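Dear Florin,

A short note on how the guest rooms at Mondden are getting along, with thanks again for the 3000 your fund put towards furnishing them. We have 11 rooms made up now out of the 22 — half the house, and I still get a little thrill walking down the corridor! The July deliveries came in good order, and around 80 pillows are sitting in the linen store waiting for their cases.

Each finished room has a bed with white and grey bedding, a simple wooden nightstand with a lamp on it, and a sofa for anyone who wants to put their feet up. 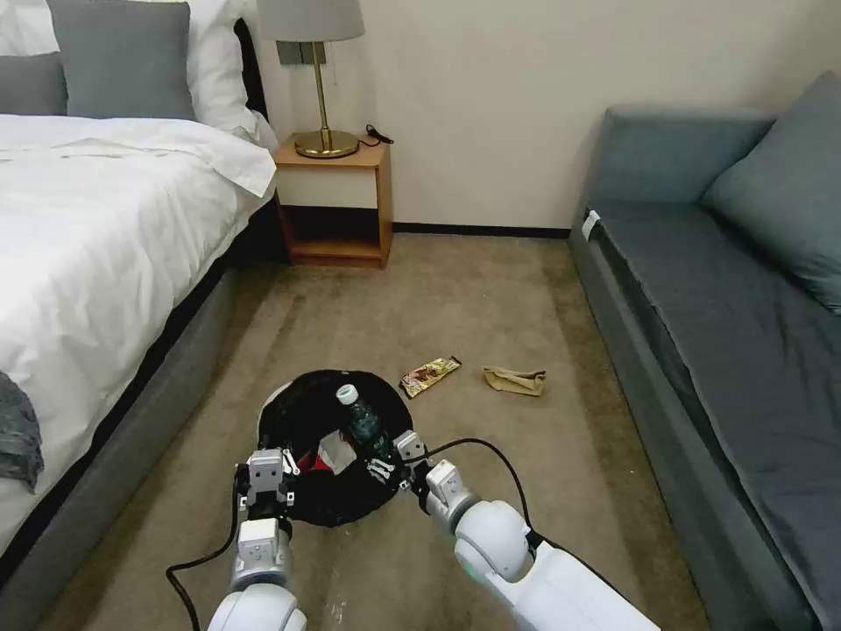

Will the other rooms be furnished in the same way? Mostly, though the smaller ones at the back will have an armchair in place of the sofa.

The carpets upstairs are next, and Tronby have promised us their fitters for the whole of that floor. I'll write again once they've been.

With warm wishes,
Emilian Oprea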